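Jumness Student Portal: Set-Up Guide for New Students
Section 4: Registering for Your First Term

Last updated: October

Welcome to the part everybody looks forward to! By now you have your college email working and your student number in hand (if you don't, go back to Section 2 and finish that first - nothing below will work without it). This section takes you from an empty account to a full first-term timetable, with your lab groups chosen and your fees page showing the right amount.

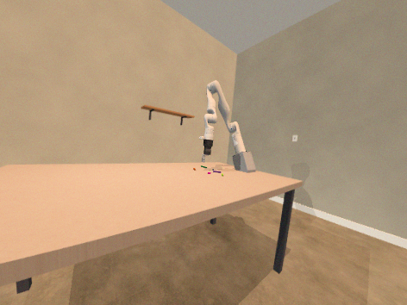

Most new students at Flerura College get through the whole thing in one sitting. Have your offer letter next to you, along with the course booklet for your branch, and use a laptop if you can get hold of one. The portal does open on a phone, but the timetable grid gets very cramped and it's easy to tap the wrong slot.

4.1 Before you start

You will need:

- your student number (printed at the top right of your offer letter)
- your college email address and password
- the course booklet for your branch of engineering
- your high school transcript as a PDF, if you are asking for credit for earlier work
- a phone that can receive text messages

Note: The student number and the application number are two different things. The application number starts with a letter and stopped being useful the day your offer was confirmed. The portal will simply say "not recognized" if you type it in.

4.2 Signing in for the first time

1. Go to the portal sign-in page from the link in your welcome email.

2. Type your student number in the first box and your college email password in the second.

3. Select Send Code. A text message goes to the phone number you gave when you applied.

4. Enter the code within 15 minutes. If it runs out, select Send Code again and use only the newest message.

5. Read the computer use policy (it's short, and it really does answer a lot of the questions we get about printing and lab logins) and select I Agree.

6. Check the name, date of birth and branch on the Welcome page. If everything matches your offer letter, select Confirm.

Caution: Do not select Confirm if your branch is wrong. Once a branch is confirmed, only the Registrar's Office can change it, and your course list stays locked until they do. Select Report a Problem and carry on with the rest of your day - you'll get an email when it's fixed.

Note: If you have a new phone number, call the Student Help Desk before step 3. They can update it while you wait.

4.3 Finishing your profile

There's a progress bar along the top of the Profile page, and registration opens for you as soon as it is full.

1. Open Profile, then Contact Details. Add your mailing address and one emergency contact.

2. Open Photo. Upload a plain head-and-shoulders picture for your ID card. JPG and PNG files both work.

3. Open Housing. Choose Hostel, Family Home or Private Rental. If you choose Hostel, pick your meal plan on the next screen.

4. Open Transport. Students who live off campus can ask for a seat on one of the college buses. Choose the stop closest to you and save.

5. Open Documents. Upload your transcript if you are asking for earlier credit. If you aren't, check the box marked Nothing to Upload.

Note: The Nothing to Upload box catches a lot of people. Leave it blank and the progress bar sits one step short of the end, looking finished when it isn't.

4.4 Choosing your courses

Now the fun begins! Every first-year student in every branch takes the same core: mathematics, physics, engineering drawing, introduction to programming and technical communication. Those five are already on your list when you open the page, so please don't try to add them again. What you choose is your section for each one (that is, the time and the instructor) and your elective.

1. Open Registration, then First Term.

2. Select the small arrow next to Mathematics. A list of sections drops down, showing the time, the building and the number of seats left. A section holds 62 students.

3. Select a section. It appears in pale blue on the timetable grid.

4. Do the same for the other four core courses. If two sections overlap, the grid turns both of them orange, and you'll need to move one.

5. Open Electives and read the descriptions before you choose. They're written by the people who teach the courses, and some are a real pleasure to read. You may take one elective in your first term.

6. Select your elective, and then choose a second and third choice underneath it.

7. Select Check My Timetable. The portal looks for overlaps, missing courses and walking time between buildings.

8. Fix anything listed in the Messages box, and select Check My Timetable again until the box is clear.

9. Select Submit.

Caution: Seats are not held while you browse. A section that shows two seats left at the start of your visit may be full when you press Submit. If that happens, the portal takes you back to the grid with everything else still in place, so you only have to pick again for that one course.

Note on walking time: the Prata Building is at the far end of campus, past the sports field. If you have a class there straight after one in the Main Block, you'll see a yellow message. You can ignore it and submit anyway (plenty of students do, and they get very good at brisk walking), but a morning with three of those changes in a row is hard going in the rainy months.

4.5 Joining a lab group

Physics and programming both have lab hours, and you join a group for each. Lab groups are small on purpose. You'll be working in teams of 4, sharing a bench and writing up your results together, and for a lot of our students those teams turn into study groups that last all the way to graduation.

1. Open Registration, then Lab Groups.

2. Choose your physics group. Only groups that fit your submitted timetable are shown.

3. Choose your programming group.

4. If you would like to be in a team with someone you know, enter that person's student number in the Team Request box. The other person has to enter yours too.

5. Select Save Groups.

Caution: You can't attend a physics lab until you have passed the online safety quiz. Find it under Training. You can take it as many times as you need, and it uses the pages you are asked to read first, so there are no surprises in it. Take it in the first week - the link closes for a short time after that while the results are copied over.

Note: Rhys Sutcliffe in the Lab Office looks after all first-year group changes. Write to the Lab Office address and put your student number in the subject line. Changes for medical reasons, religious observance or a bus timetable are made right away when there is a space.

4.6 Checking your fees page

1. Open Finance, then My Fees.

2. Compare the tuition line with the amount on your offer letter.

3. Check that your scholarship, if you have one, appears as a separate line with a minus sign in front of it.

4. Check the hostel and bus lines. They should match what you chose in 4.3.

5. Select Pay Now, or select Payment Plan to spread the cost over the term.

6. Save the receipt as a PDF. The portal keeps a copy as well, but you'll want one of your own for bank loans and family records.

Note: Students holding a Drekeo Scholarship will see the full tuition amount until the award is posted, and that can take up to 2 weeks from the day you submit your courses. You don't have to pay the full amount in the meantime. Select Award Pending and the due date moves by itself.

4.7 Making changes later

Your timetable can be changed freely until the end of the add and drop period. Go back to Registration, select Edit, and work through 4.4 again from step 2. Your old timetable stays live until you press Submit on the new one, so you can try out different combinations as much as you like without losing anything.

After the add and drop period, changes need your advisor's approval. Your advisor's name and office hours are on the Welcome page, and we'd love for you to stop by and say hello well before you need a signature!

Caution: Dropping a core course can affect your hostel place and your scholarship. The portal shows a red box when this applies. Talk to your advisor before you select Continue.

4.8 If something goes wrong

The page says "Session ended." You were inactive too long. Sign in again. Anything you saved is still there, but sections you selected and didn't submit will need to be picked again.

The progress bar won't fill. Check the Nothing to Upload box in 4.3, then check that your photo shows as Accepted.

No sections appear under a course. All of them are full. Select Join Waitlist. Extra sections often open once the registration numbers are in, and students on the waitlist are placed first.

Your elective is missing. You have been given your second or third choice. Open Messages to see which one.

The code never arrives. Wait a few minutes, check that your phone has a signal, and try once more. After that, call the Student Help Desk. They're open from 8 a.m. to 6 p.m. during registration, and you can also walk in (ground floor of the Main Block, next to the bookstore).

Once your timetable shows a green bar along the top, you're registered. Go on to Section 5 to collect your ID card and set up your library account.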